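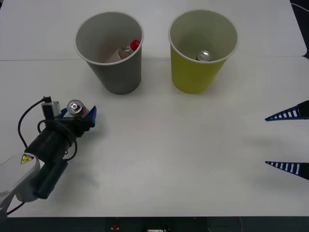

Figure 4.1 Paper cups on a white tabletop.

Chapter 4
Paper and Board

Paper is a mat of plant fibers pressed flat and dried. Most of the fiber comes from wood, though cotton, straw and recycled paper are also used. Left untreated, the sheet soaks up water and soon loses its strength – a problem for anyone who wants to drink from it. This chapter begins with the fiber itself, then turns to pulping, sheet forming and coatings. Terms in bold are defined in the glossary.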